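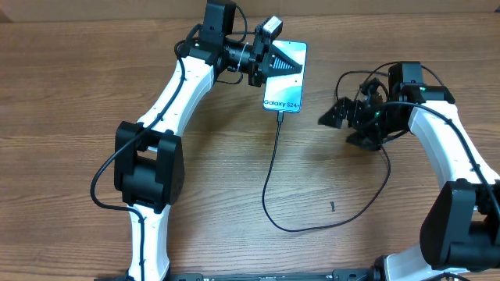 Two Arms, One Phone and a Full House at the Sasura Open Day

Sasura opened its Jostel workshop to the public in November, and 127 people came to watch a pair of robot arms handle a smartphone and its charging cable. Most of them can do this at home. They stayed anyway.

The demonstration was run by Nandi Mahlangu and Tharun Bhat of the bench automation team. One arm holds the phone upright above the table while the other works beside it with an open gripper. Cables are a hard subject for robots - they bend, they drift, and they pay no attention to the plan.

"My aunt asked when it would do the dishes," said Mahlangu. "I told her we were still on phones."

Visitors were invited to try the same job themselves using a pair of kitchen tongs in each hand. The best time of the day was 40 seconds, set by Fatima Gumede, a retired dressmaker, who declined a rematch.

Unathi Hendricks, head of Sasura, thanked local supplier Magagula for the loan of nearly all the chairs. The shortfall was made up with crates - apologies to the back row.

The workshop opens again in the spring, with the doors at 2 p.m. School groups are welcome and should write to Hendrik Shabalala at the Jostel office. Tongs will be provided.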